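# About Prasero

Skip to: Who we are | What we handle | How an order moves | People | Hours

## Who we are

Prasero is a household linen service. We collect, wash, dry, fold and return sheets, towels, table linen and everyday clothing for private homes and small guesthouses. The company was set up by Riet Michiels and Josiane Royer in a former print shop in Pullach, and it still works out of the same building. The ground floor holds the washers and dryers. Folding and checking are done upstairs, where the light is better.

We have 37 household accounts on a weekly schedule and a smaller number that send work as needed. Two guesthouses, Bratard and Charpentier, account for most of the flat linen. Inès Charpentier, who owns the second of these, was our first commercial customer and wrote the first version of our stain code sheet.

## What we handle

- Bed linen in cotton, linen and blends
- Bath and kitchen towels
- Tablecloths and napkins, pressed or folded only
- Shirts, T-shirts, nightwear, children's clothing
- Light curtains without hooks or weights

We do not take leather, down-filled items, rugs or anything labeled dry clean only. Items of this kind found in a load are set aside, tagged and returned unwashed at no charge.

## How an order moves

Each order is given a number at intake and keeps it until delivery. The number is written on a card that travels with the basket. Orders are not combined, including orders from the same street or the same family.

Sorting comes first. Whites are separated from colors, and towels from everything else – lint transfer is the most common complaint in this trade and most of it starts at the sorting table. Pockets are emptied into an envelope with the order number on it.

Whites are washed at 60 degrees unless the care label gives a lower figure. Colors are washed at 41, a setting Svyatoslav Dmytriv arrived at after comparing shrinkage on three machines, and one we have not had cause to change. Drum loads are limited to 80 percent of rated capacity. Fuller drums save water per item but leave creases that then have to be pressed out by hand.

After drying, each load rests for 20 minutes before folding. Fitted sheets are folded in thirds with the corners nested. Bath towels are folded lengthwise first, then in half twice, with the hem inside. Customers who want a different fold can have it noted on the account. A surprising number do, mostly to suit the depth of a particular shelf.

## People

**Riet Michiels** – intake, accounts, delivery routes.

**Josiane Royer** – folding, pressing, final check.

**Svyatoslav Dmytriv** – machines, water treatment, repairs.

**Ourania Giannakopoulos** – mending. Buttons, hems and small tears are quoted separately and done only with the customer's approval. She also trains new staff on fabric identification.

## Hours

The counter is open on weekdays from 7:30 to 5:00 and on Saturday until noon. Collection is in the morning, delivery in the afternoon. In April the counter closes for one week for machine servicing, and scheduled accounts are moved forward.

Baskets are lent without deposit. Please leave yours out at the next collection, with linen in it or without, so that it can be exchanged.
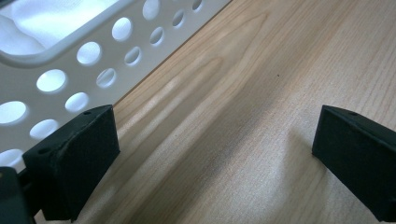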